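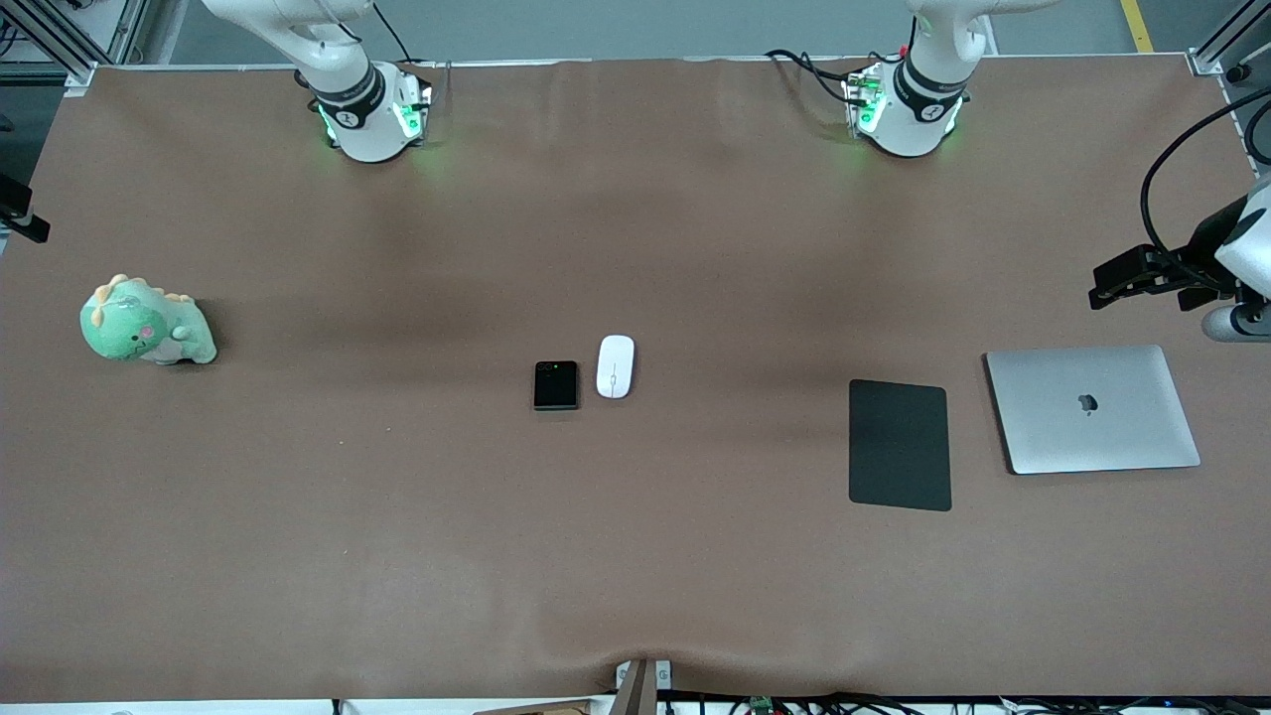 Je me suis désabonné de Tindby le mois dernier, et je vous jure que ça m'a fait quelque chose. Dix ans que je lisais leur lettre du matin avec mon café ! Au début c'était une petite rédaction, des gens qui passaient trois heures au conseil municipal et qui vous racontaient ensuite pourquoi le budget de la piscine avait encore glissé d'une ligne à l'autre. Maintenant j'ouvre le truc et je tombe sur des chroniqueurs qui commentent d'autres chroniqueurs.

Saadet Çetinkaya, qui y a travaillé longtemps, l'a écrit mieux que moi dans Jurkine en octobre : une opinion coûte une heure, une enquête coûte un trimestre. Forcément, quand il faut remplir la page tous les jours, on sait de quel côté ça penche. Je ne lui en veux même pas, au patron de Tindby (enfin si, un peu). Il a 400 abonnés de moins que l'an dernier et il cherche ce qui fait cliquer.

Là où je décroche, c'est quand on m'explique que c'est le public qui réclame ça. Quel public ? Moi, on ne m'a rien demandé. Mon voisin Faisal Rana paie toujours son abonnement à un bulletin de quartier de 300 exemplaires, mal imprimé, plein de coquilles, et il le lit en entier parce qu'on y trouve le compte rendu de la réunion sur les bus. Avec les chiffres ! Et le nom de ceux qui ont voté contre.

Alors oui, je sais, je suis en train d'écrire une tribune pour me plaindre des tribunes. Ozan me l'a déjà fait remarquer, merci Ozan. Mais j'aimerais qu'un journal qui se dit local accepte de publier moins, quitte à sauter un matin, et qu'il envoie quelqu'un au tribunal ou à la préfecture avec un carnet. Je paierais plus cher pour ça, et je me réabonnerais tout de suite. En attendant, j'ai pris le bulletin de Faisal. Il arrive avec quatre jours de retard et je l'ai déjà lu deux fois.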